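Vukar practice rooms: frequently asked questions

What is Vukar?

Vukar is a set of simulated rooms for trying out two-armed mobile robots before you use a real one. Lamel makes and supports it. You can drive the robot by hand or run your own control program.

Do I need a robot to use it?

No. A robot model comes with the licence, with a gripper on each arm. You can add your own model later if you have the files for it. 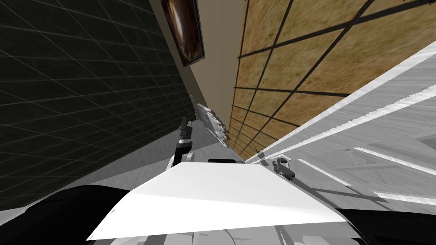
Merle Paewai
Product support, Lamel

What does the robot's own view show?

It takes in the room along with parts of the robot's body and arms. With the view tilted, as it is here, walls and surfaces run at a slant and the white body panel hides some of the floor. Your program has to cope with that, so we don't crop it out.

Can I change the walls and surfaces?

Yes. Tiled walls, wood-textured panels and framed pictures can all be swapped or removed from the room menu. Changes apply the next time the room loads.

How many rooms are there?

The standard licence has seven. The Harawira pack adds another five – these are sold together and can't be bought singly.

Is there a trial?

You can use three of the rooms free for 90 days. Saved work stays on your computer when the trial ends, but you will need a licence to open it.

Will a program that works in Vukar work on a real robot?

Not always. Grip and friction are the usual trouble spots. Test at low speed first and keep the stop button within reach.

Who do I contact about an order?

Write to Keith Pirihi in sales. Questions about faults should go to the support desk, with your licence number and the name of the room.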